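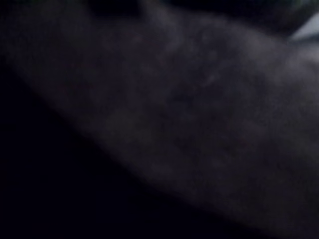

Session 4: Fasting before Easter, and who made it forty days

Last week we left the early church arguing over when to keep Easter. This week it argues over how hungry to be beforehand. Irenaeus, writing to Rome late in the second century, says that some Christians fast one day, some two, some more, and some count forty hours, day and night together. He isn't upset by this, a restraint the rest of us might try during Lent. Notice that there is no sackcloth in it yet. The prophets are full of sackcloth, which was coarse goat hair and scratched, so when you read "sackcloth and ashes" please don't imagine the soft, dark gray folds of cloth at the top of this handout. That looks more like felt or fleece, and Jonah's Nineveh did not repent in fleece.

By Nicaea the word "forty" turns up in canon 5, almost in passing, as if everyone already knew. Did they? Read the canon twice and decide whether it means a fast or just a stretch of calendar. Siebe Jacobs argued for the calendar in April and has not been moved since.
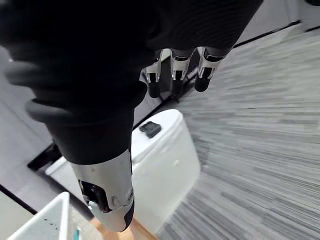

The next difficulty is arithmetic. If you don't fast on a Sunday, six weeks gives you thirty-six days. Gregory the Great was content with this and called it a tithe of the year, near enough. Later Western practice added four days at the front, and so we got Ash Wednesday. The East counted differently and ended up with a longer season and, I'm told by Humaira Mughal, better soup.

Terms to know: Quadragesima, Tessarakoste, xerophagy (dry eating; the dictionary makes it sound worse than it was, but only a little).

Reading for next time: Isaiah 58, all of it, aloud if your household will stand for it. Then Matthew 6:16-18, on not looking miserable. Mark the places where the two agree about what a fast is for.

To talk over: Does a fast still count if you have told people about it? Ross Shearer has asked to go first and has also asked whether there will be cookies. There will.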